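Plodov Stone opened its doors for one April afternoon, and I went, because my wife and I are replacing a kitchen counter and have reached the stage of the project where we will drive 21 miles to look at rocks. The flyer promised a yard tour, a cutting demonstration and refreshments. The refreshments were a bowl of mints.

The yard comes first. You park next to a row of slabs standing on edge like books in a library for giants, and a man in a reflective vest hands you a pair of safety glasses that have been worn by many before you. Our guide was Afroza Roy, who runs the sales side and has answered the question "Is marble a bad idea?" so often that she now answers it before you get your mouth open. (Yes, if you drink red wine. Yes, if you own lemons.)

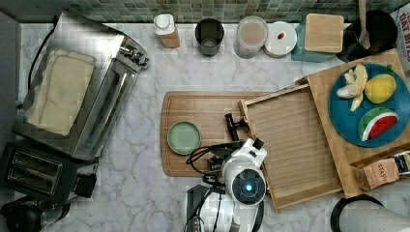 Marble people, according to Afroza, come in two kinds: those who wipe and those who learn to love a stain. She was polite enough not to ask which we were. Her main point was that you should judge a stone with your clutter on it, since a bare slab tells you very little. Pale marble with soft gray veining looks calm in the yard, and then you add a toaster oven with a towel draped over the top, a toaster and a backsplash of little green tiles, and the veining has to compete. I thought of our own counter, which holds a bread machine last used under a previous administration, and made a note.

The cutting shed is where the families with children ended up, and where I would happily have stayed until closing. The bridge saw is a Keltard, it is as long as a bus, and it throws water everywhere. Alper Kılıçarslan, who has run it for 21 years, talked us through the cut by shouting. I caught "blade," "slowly" and possibly "sandwich." He cut a sink opening in a piece of gray granite and let the kids touch the slurry, which several parents will have discovered again in the car.

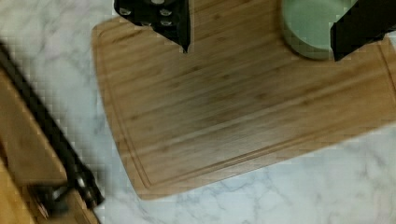 Next came the edges. There is a wall of edge samples, each the size of a paperback, and you are supposed to run your thumb along them and have feelings. I had feelings about the price list beside it. The plain eased edge is included. The ogee, which looks like something off a bank, is extra, and so is anything with a French name. My wife liked the ogee. We moved along to the sealers.

Sealing was demonstrated at a folding table with two tiles and a cup of coffee. One tile had been treated with a product called Juvudach and one hadn't, and we all stood and watched coffee sit there. It held the crowd better than you'd think.

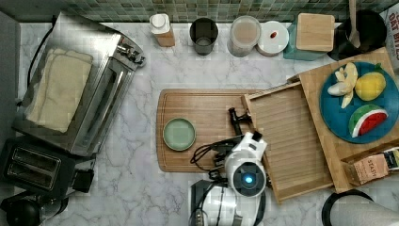 The last stop was the remnant room, and if you go next year, start there. These are the leftovers from big jobs, sold by the piece, and the good ones leave early. A couple named Nanayakkara got to the green serpentine 4 steps ahead of us and were very gracious about it. We found a white offcut with a gray vein running corner to corner, marked $245, big enough for the stretch beside our stove and nothing else. Afroza held it for us with a strip of blue tape and wrote our name on it, misspelled.

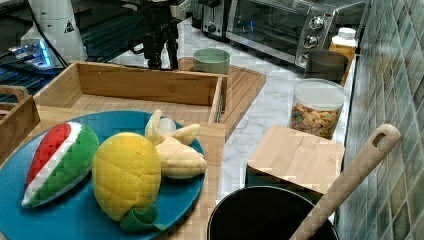
Toy fruit on a teal plate. No lemons.

We drove home with a sample square in the glove box and a brochure on sealing. The rest of the counter will be granite, or it won't; we have until the end of the month to decide, and the sample is now on the windowsill with a ring of coffee on it. Parking at Plodov is free, the tour takes two hours, and you should wear shoes you don't care about.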